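11월, 밤 열한 시 넘어서 쓴다.

오늘은 하루 종일 작업 규칙 문서만 붙잡고 있었다. Sitdale 쪽에서 받은 가정용 정리 로봇 시연 데이터가 1,916건까지 들어왔고, 목표는 2,000건이다. 숫자만 보면 거의 다 온 셈인데 Ayten Yurt가 검수에서 81건을 돌려보냈다. 이유는 대부분 같았다. 시연자가 물건을 잡기 전에 양손이 화면에 제대로 들어오지 않았거나, 작업이 끝났는데 손을 떼는 동작 없이 기록을 끊은 것이다.

오전 회의에서 이 문제를 한 시간 넘게 이야기했다. 나는 현장에서 찍는 사람들 탓을 할 수 없다고 했다. 지금 규칙서에는 "작업의 시작과 끝이 분명해야 한다"고만 적혀 있다. 분명하다는 게 무엇인지는 적혀 있지 않다. Ayten은 그 말이 맞다고 하면서도 81건은 그대로 반려하겠다고 했다. 기준이 모호했다고 통과시키면 다음 차수에서도 똑같은 게 들어온다는 것이다. 조금 억울했지만 받아들였다. 재촬영 일정은 내가 다시 짜기로 했다.

오후에는 규칙서 3장을 고쳤다. 원래 문장을 지우고 여섯 항목으로 나눴다.

손이 대상에 닿기 전 빈손 상태를 먼저 기록한다.
양손 작업은 두 손이 모두 보이는 자세에서 시작한다.
가구나 판재를 잡을 때는 가장자리를 잡고, 경첩 쪽에 손가락을 넣지 않는다.
늘어진 전선이 있으면 작업 전에 치우거나, 치울 수 없으면 메모란에 적는다.
작업이 끝나면 손을 완전히 떼고 잠시 멈춘 뒤 기록을 끝낸다.
실패한 시연도 지우지 않고 실패로 표시해서 올린다.

마지막 항목은 Kikton에서 반대할 것 같다. 거기는 예전부터 실패한 것은 현장에서 바로 지웠다. 그런데 Navaratnam 과제 때 실패 기록이 없어서 그리퍼가 판을 놓치는 경우를 하나도 비교하지 못했다. 그때 고생한 걸 생각하면 이번에는 양보하고 싶지 않다. 내일 메일에 그 이야기를 그대로 쓸 생각이다.

장신구 조항도 한참 고민했다. Brerex 지침을 보면 반지, 팔찌, 시계를 전부 빼게 되어 있다. 로봇 팔과 같은 공간에서 일할 때는 당연히 그래야 한다. 끼거나 걸리면 사고가 난다. 하지만 사람만 들어가서 찍는 시연까지 똑같이 묶을지는 다른 문제다. Ayten은 손 모양이 다양해야 하니 얇은 것은 두자고 했고, 나는 문서가 둘로 갈라지면 결국 헷갈린다고 했다. 결론은 이렇게 났다. 로봇이 켜져 있는 공간에서는 예외 없이 뺀다. 사람만 있는 촬영에서는 손목에 붙는 얇은 것만 허용하고, 길게 늘어지는 것은 뺀다. 소매는 손목 위에서 멈추게 한다.

저녁 먹고 나서는 3장에 넣을 참고 사진을 골랐다. 양손으로 판을 잡는 항목에는 붙박이장 사진을 쓰기로 했다. 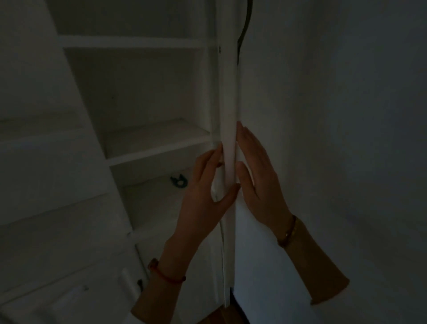 흰 세로 판의 양쪽 가장자리에 댄 두 손. 조명이 어두운 붙박이장 안.

왼손은 손끝이 가장자리를 감고 있고 오른손은 펴서 누르고 있어서, 두 손의 역할이 다를 수 있다는 설명을 붙이기에 좋다. 밝기는 아쉽다. 규칙서에 조명 기준이 따로 없다는 것도 이걸 보면서 알았다. 흰 가구에 흰 벽이면 어두울 때 경계가 잘 안 보인다. 4장에 최소 밝기를 넣어야 하는데, 수치는 아직 못 정했다. 현장마다 조도계를 들고 다니라고 할 수는 없으니 기준 사진 두세 장과 비교하게 하는 방법이 나을 것 같다.

내일 할 일. 재촬영 명단 보내기, Kikton에 메일, 4장 초안. 규칙서 버전 번호도 올려야 하는데 오늘 또 잊었다. 허리가 아파서 이만 잔다.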